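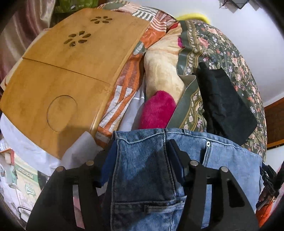
3.2 Collecting demonstrations by hand

All demonstrations for the garment tasks were given with the Rornen hand tool, a two-jaw gripper held and closed by the operator. No robot arm is present while a demonstration is being given. The tool carries one camera, which looks along the jaws, and the same jaw geometry is used later on the Grureck arm, so the view from the tool during training is close to the view from the wrist at run time.

Operators worked in furnished bedrooms and were told to leave the bed as they found it. Figure 3 shows a grasp on a pair of jeans from the tool camera, with a wooden tabletop, a floral fabric and a folded black garment also on the bed. We kept views of this kind in the training set. An earlier policy trained only on cleared surfaces tended to reach for the nearest edge of any cloth, whether or not it belonged to the target garment.

Figure 3. Tool camera view with the denim between the two blue pads. The stitched upper edge of the jeans crosses the middle of the view.

Each operator gave 6 practice demonstrations, which were discarded, and then recorded in blocks of 8. A demonstration starts with the jaws open and ends when the operator releases the garment and draws the tool back. Operators could stop and repeat a demonstration at any point. Gavin Baxter checked every recording and removed those in which tracking was lost or the target could not be identified. After this step 151 demonstrations remained.

We also recorded a smaller set by remote control, using the Jeteck station to drive the arm directly. These took up to 90 seconds each, and operators reported that thick seams were hard to judge without feeling the cloth. The remote set is used only for the comparison in Section 5. Both sets were cut and labeled in Pai, with the moment of jaw closure marked by hand.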